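Folding soft cloths flat on a work table without the top fold slipping

Navavcombe Help – Household and Laundry
Posted 2022-01-13 by Surkero

I fold blue cloths on a cream tabletop in a large hall with a concrete floor. The finished size has to fit a shelf 305 mm deep. When I lift one edge to bring it over, the layer below moves with it and the stack ends up crooked. Is there a better place to hold the cloth?
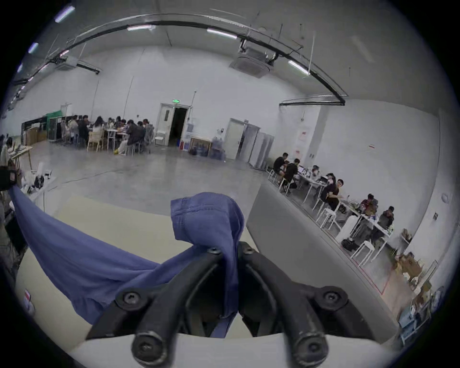 Blue cloth, lifted in a bunched fold, with a stitched seam near the top.

Grethe Bundgaard
Hold it closer to the corners. A single pinch in the middle of an edge pulls the fabric into a bunch and the sides trail behind. Take two corners, raise them clear of the table, and lay the edge down from the far side toward you. Smooth from the center outward before making the next fold.

For your shelf, measure one folded cloth first. Thirds usually work better than quarters – there is less bulk at the crease.

Briem
just roll them

Dorine
Rolling is fine for a basket but wastes depth on a shelf. I agree with the corners. Also keep any part that hangs over the table edge short, as its weight drags the rest. A cotton sheet under the work helps on a slick top. Press each crease with a flat hand and leave the stitched seams on the outside of the fold.

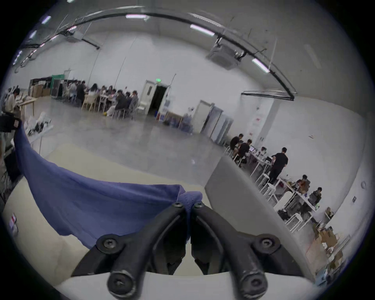 Does fabric softener make cloths harder to fold squarely?
It can make them more slippery, so use less of it or leave it out for one wash and compare.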